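Home Forums Wiki Members Search
Forums > Shop Practice > Rules and Standards

Is the Madbridge checklist worth following for a one-arm bench?
18 replies Share (82)

torque_and_tea wrote:
Our group got handed the Madbridge bench checklist and told to follow it by the end of the month. It has 50 items for a single arm on a single table. I've read it twice and I'd keep maybe a third. Item 9 wants a signed form every time someone changes the object on the table. We do cloth folding. The object changes all day. Has anyone seen evidence that any of this cuts down on trouble, or is it one person's opinion with numbers in front?

gurkura_bench wrote:
We've run it at Gurkura since March. The signed form is silly and we dropped it. The clear table rule is worth keeping. One task item out, everything else off, arm parked high with the fingers open to nothing before anybody reaches in.

torque_and_tea wrote:
Fine, but you needed a checklist for that?

Amparo Llanos wrote:
I wrote part of it, so take this as you like. The wiki page for item 14 (clear table, parked arm) has a picture now. Pasting the page in, because half the complaints I get are from people who only saw the printout.

Item 14. Before a person reaches over the table, the gripper is empty and well above the surface. The task item stays where it is. Cables leave the arm on the side away from the person.
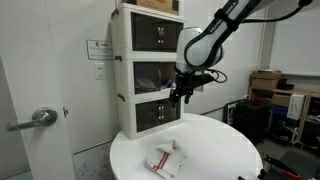 Page last changed: Sunday, May 2, 2021

Storage that shares the table counts as part of the work area. Doors on it stay shut while the arm has power. Small tools are put away before a run.

deadman_switch wrote:
Small tools are put away, and there's a black thing right at the rim of the table in your own picture. Another one at the bottom. Which is it?

Amparo Llanos wrote:
Fair. The text says "before a run" and the page doesn't say what counts as a small tool. I'll bring up the wording.

khan_user_2 wrote:
My gripe is the storage line. A three-drawer or three-door unit, whatever that is, with a cardboard box on top, on the same table as the arm? Our rule at Khan is no storage inside reach, period. Shut doors don't help if the elbow catches the box.

gurkura_bench wrote:
You don't know what its reach limits are set to. Neither do I. With a software fence that keeps the arm off that side, I'd sign off on it.

khan_user_2 wrote:
And if somebody loads the wrong config? I don't count a fence I can't see. Move the cabinet.

stotuv_mike wrote:
Stotuvville shop here. We have one room and one table, so "move the cabinet" means the hallway. We put tape down and a speed cap on and called it done. I don't love it, but a rule that needs a bigger room is a rule people will skip.

deadman_switch wrote:
Tape on a table stops nothing – it just tells you where the dent will be.

stotuv_mike wrote:
The speed cap is the part doing the work. Tape is for the people.

torque_and_tea wrote:
So we have the author, one shop that drops items it doesn't like, one that bans storage and one that uses tape. This is what I mean. If I follow all 50 items I still can't tell you what I'm protected from. I'd rather have five rules with a test for each. Park the arm, hit the stop, measure how far it travels, write it down.

Amparo Llanos wrote:
The stop test is item 3.

torque_and_tea wrote:
Item 3 says to test it. It gives no distance and no speed.

Amparo Llanos wrote:
Arms and payloads differ, so we left the number to the site. I'd take a proposed table of values if you send one with your measurements – 100 stops would be plenty.

torque_and_tea wrote:
I'll do it for our arm. Until then we're skipping item 9.

Reply Share Report
Previous thread Next thread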